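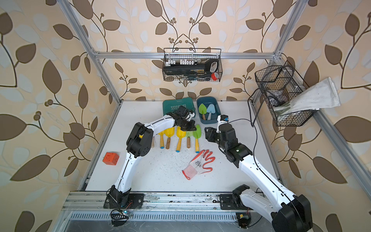 Section 4. Preparing the sorting cell for a shift

This section is for the people who work beside the two-arm cell at the Flukville tool return room. It explains how to start the cell, how to lay out the hand tools, and what to do when the arms stop. It also explains which parts of the old job remain with you. Please read it completely before your first shift with the cell. The electrical installation is in Section 2 and is not repeated.

4.1 What the cell does and what you do

Before January, each returned trowel and scoop was picked up by hand, looked at, and put into a bin. The person at the table did this for the whole shift, usually standing. Now the arms do the picking and the placing. The person decides which tools go on the table, checks the bin when it is full, and takes out any tool that is damaged.

The cell does not judge the condition of a tool. A bent blade or a split handle will be placed in the bin in the same way as a good one. This judgment is yours, and it is the reason that each shift keeps one trained attendant at the cell.

4.2 Before you switch on

1. Walk to the cell and look inside. Both arms must be in the rest position, with nothing under them.

2. Check that cables hang free and do not lie across the place where the tools will be. If a cable has slipped down onto the working area, put it back over the basket on the side.

3. Brush the tabletop. Returned tools bring soil with them, and the soil collects in the middle and along the front. A thin layer of specks is acceptable during the shift. Lumps are not acceptable, as a tool that lies on a lump is tilted and the gripper may close above it.

4. Remove personal things from the table. Phones, keys and cups must stay outside.

Caution: Do not brush the table when the arms have power. The arms can begin to move without a sound.

4.3 Laying out the tools

1. Place the bin toward the back of the table, where both you and the arms can reach it.

2. Lay the trowels in one row, side by side. Blades point to the back, handles point to the front.

3. Leave a space between the handles. Two fingers of space is enough. The blades may be close, but they must not lie one on top of the other.

4. You can mix the colors and the handle types in one row. Wood and painted handles do not need to be separated.

5. Turn each tool so that it lies stable. Deep scoops like to roll - press lightly on the handle and see if it moves.

Note: If your station uses a tool case as a back stop for the row, lay it flat and keep it closed.

Note: A dirty handle can be picked, but mud that is still soft must be wiped off first. It stays on the gripper fingers and then goes onto the next tool.

4.4 Starting the run

1. Close the side access and stand behind the yellow line on the floor.

2. On the Pultside panel, press READY. Wait until the panel shows the name of the program. For garden hand tools it is program 77.

3. Press RUN. One arm will move first and the other will wait. This is normal.

4. Watch the first picks of every run. If the first tools are placed well, you may go to the inspection bench and continue with your other work.

The panel gives one long tone when the row is finished and three short tones when it needs help. Please do not lower the volume. At the inspection bench you will not see the panel, so the tone is the only way to know.

4.5 When the arms stop

1. Press HOLD, even if the arms already stand still.

2. Read the message on the panel. The most frequent is GRIP LOST, which means that a tool was touched but not lifted.

3. Open the side access. Move the tool back to its place in the row, or take it out.

4. Close the side access and press CONTINUE.

If the same tool causes GRIP LOST again, take it out and sort it by hand. Write it in the shift book with one or two words, for example "short handle". These notes are used when the program is adjusted.

Caution: Never hold a tool out to the gripper to help it. The fingers close with the same force on a hand.
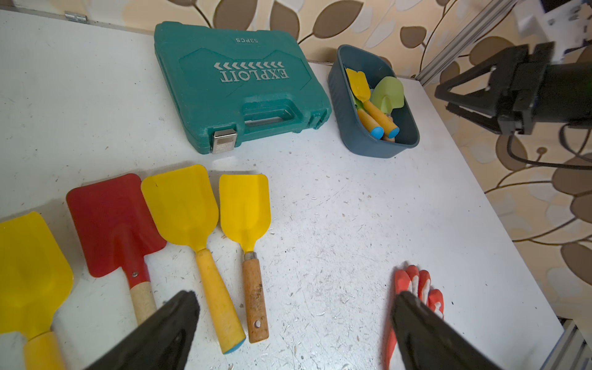 Wagner Mendonça
Workplace Training Lead, Stastik

4.6 Gloves

Wear work gloves when you handle returned tools. Take them off when you use the panel, because the coating leaves marks on the screen. At the end of the shift, check that no glove is left on the tabletop. The program has no place for gloves and will not sort them.

4.7 Changes to your working day

The attendant position rotates every 2 hours. In the old arrangement one person could stay at the table until the end of the shift, and some colleagues preferred this. We ask everybody to rotate now, also those who are quick with the panel, so that the knowledge does not stay with one person.

Inspection takes more of the day than before. You will look at more tools and carry fewer. If the bench becomes full, press HOLD and let the cell wait - it is permitted to stop the cell for this reason, and it is not counted as a fault.

4.8 Care of the grippers

1. Wipe the gripper fingers at the end of each shift with a dry cloth. Power must be off.

2. Look at the tips for cuts or hard dirt.

3. After 2,000 picks the panel shows CHECK TIPS. Call Reinaldo Sales at the Aitken maintenance desk and do not press RUN until he has released the cell.

The counter is reset only by maintenance. For spare tips and their order numbers, see Section 7.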